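Home Skip to content Topics Updates Archive Contact

Posted by Glenys Pumphrey
Friday, October

1/ The Calton Household Manipulation Program has completed its first collection period at the Overgaard residence. This thread summarizes the procedure for partner sites.

2/ All demonstrations were recorded by remote control. An operator moves a pair of leader arms, and the two follower arms repeat the motion at the sofa. Hand guiding remains permitted for single-arm tasks only.

3/ The task under review is garment folding on soft furniture. Each episode begins with the garment dropped in a heap, with both grippers open and clear of the fabric.

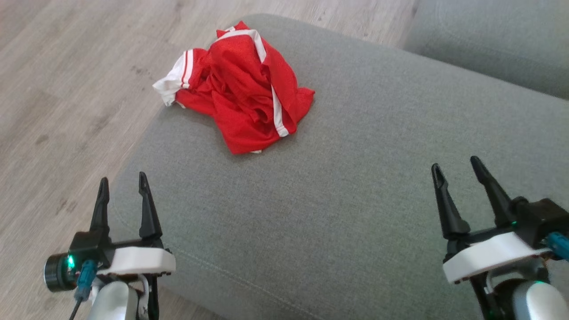
4/ Operators completed 395 episodes. Of these, 361 were accepted for training. The remainder were set aside, most often for a dropped grasp that the operator did not correct before ending the recording.

5/ Corrections are welcome. An episode in which the operator loses a sleeve, pauses and picks it up again should be kept and labeled "recovery" – partner sites have been deleting these.

6/ Wrist views are saved together with the head view. Sites should confirm that both fingertips remain visible when the gripper is fully open, and should repeat this check after any change to the mount.

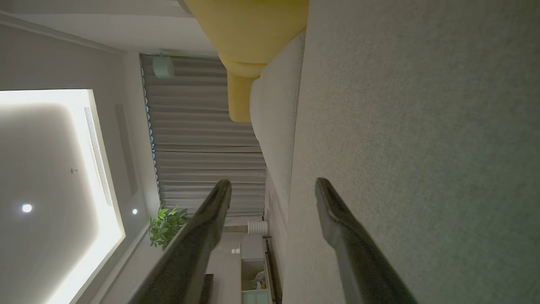 NOTES FOR OPERATORS

7/ Sessions are limited to 20 minutes. Fatigue shows first in the release: the fingers open late and the cloth is dragged.

8/ Leader arms supplied by Vakberg require calibration at the start of each session. Sites using the Zallix recording software should update before submitting further data.

9/ The next period will cover towels and pillowcases. The target is 228 accepted episodes per site. Questions may be sent to the program office.

Comments (3)

tmorrow_lab: Does the recovery label apply to the whole episode or only the segment?

Glenys Pumphrey: The whole episode, for the present. Segment labels are under discussion.

benchside: We threw out a lot of those. Will check the backups.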